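4.2 Cleaning the filter of the Dumlao portable dehumidifier

Clean the filter every two weeks in the humid season, and one time per month in the rest of the year. When the unit has worked over 1000 hours, the FILTER lamp becomes orange.

CAUTION: Switch off the unit and pull the plug before you open the rear grille.

1. Push down the two clips of the grille and pull it toward you.
2. Slide the filter out upward. Do not bend the plastic border.
3. Remove the dust with a vacuum cleaner or wash the filter in water below 40 °C. 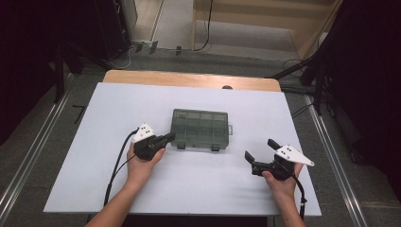
4. Let the filter dry completely in the shade. Do not use a hair dryer.
5. Put the filter back with the arrow up and close the grille until both clips make a click.
6. Connect the plug and hold RESET for three seconds. The lamp goes off.

Note: If the lamp stays on, repeat step 6. For a new filter, please order part 148 (standard) or part 161 (carbon) from your Wonbridge dealer.

Revised 1/7/18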